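Search the notebook
Search
May 3, 2025
Posted by Nelly Correa

Pool table session with the robotics club, and what a good one! Cristian Taipe had the little table set out on the marbled mat before I'd got my coat off, and we went straight to the grip. The short black cue goes in the gripper now – the long beige one is lovely but it swings about far too much for a first go. I've put the new grip settings in the club folder as Nina 309 (Nina is our shot planner, for anyone joining from the Ollasley group).

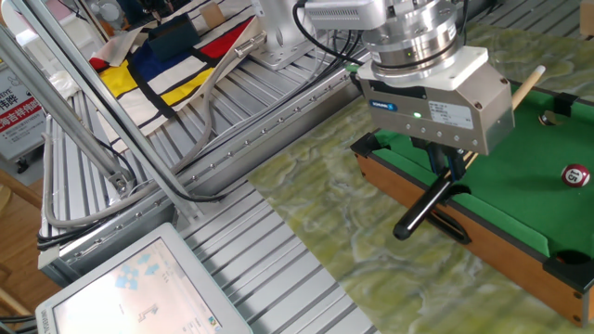 Arm and SCHUNK gripper at the bench.

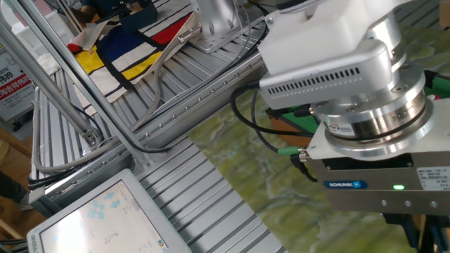 Next job is the approach angle. Nina still wants to come in too steep near the rails, and I'd like a flatter line so the tip meets the ball nearer its middle. Cristian thinks we should teach it the corner shots by hand first and let the planner copy them, and I'm coming round to that. He's already sketched four!

Speed override stays at its lowest until the two of us have both checked the path. Please don't touch it, Kanance team.

The student cup at Vativby is in August and the entry form wants a page on safety as well as a video. I'll draft the page (2000 characters, so not much room) – Cristian is doing the video and wants ideas for a title.

To do: chalk, spare cue tips, rename the old log files.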